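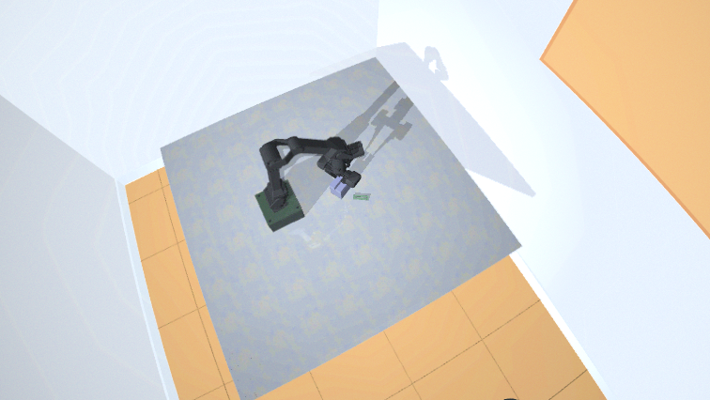 If your simulated arm keeps flinging its block across the room the second the fingers close, I feel your pain, and I think I can save you a weekend. I fought this one for most of June while setting up a pick task in Jollness (the simulator we use at Mernholm), and the fix took me five minutes once I knew where to look. My setup is pretty plain: a black arm on a green base, a big gray work surface, and a little purple block to grab, with a flat green piece lying right next to it. That flat piece matters, so keep it in mind!

First, what the fault looks like. The arm comes down over the block just fine, the fingers start to close, and then the block either shivers like crazy or shoots off sideways. Once it went straight through the wall and I found it 200 meters away in the object list, still going.

Step 1. Turn on contact drawing. In Jollness it's under View, then Physics, then Contacts. Slow playback way down and run one grasp. You're looking for long force arrows popping up before the fingers have really squeezed anything. Mine came from the side where the flat piece was, and I'd been blaming the gripper the whole time (sorry, gripper).

Step 2. Check the collision shapes, not the pretty ones. My flat piece looked thin, but its collision box was as tall as the block and wide enough to poke into it. I'd copied the block's settings and forgotten to change the size. Open the object, switch to collision view, and type in the real height.

Step 3. Lower the grip force. I had it at 3,000 because I'd pasted it from an old Pruitt project that used different units. Start low and creep up until the block stops slipping.

Step 4. Cut the time step in half and run the same grasp again. If the block behaves now and didn't before, you still have two shapes overlapping someplace. Go back to step 2.

Step 5. Add a speed stop. I have the run quit if any object goes faster than 2 meters per second, and it writes the last good pose to the log.

Please don't skip that last one if your code ever goes to a real arm. Mortimer Ferreira, who runs the Rurkemell cell down the hall, loaded my old config before I'd fixed the force value, and the arm tripped its own limit and locked up mid-reach. No one was inside the fence, thank goodness, but I now keep sim and hardware settings in separate folders, and the hardware one needs a second person to sign off.

Updated 2023-08-10: the Contacts menu item moved to the Debug tab in the new build.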